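Unit 4 – Budgeting a robot cell (Stüber)

Quote from Plikley covers arm + gripper only. Not in it: mounting, spare fingers, freight from Asau. Add them before you compare with Buschmann.

Consumables – always underbudgeted. Painter's tape, 26 rolls a year in our plan. Tape edges get ragged, so budget for re-taping, dont skip it.

Work surface, blue tape cross, four panels:

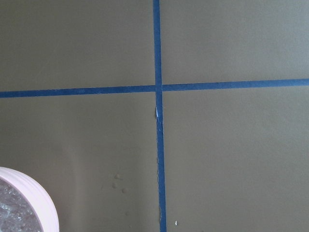
For next time

Read the Cliltelham quote, pp. 1–4. Bring your own cost sheet.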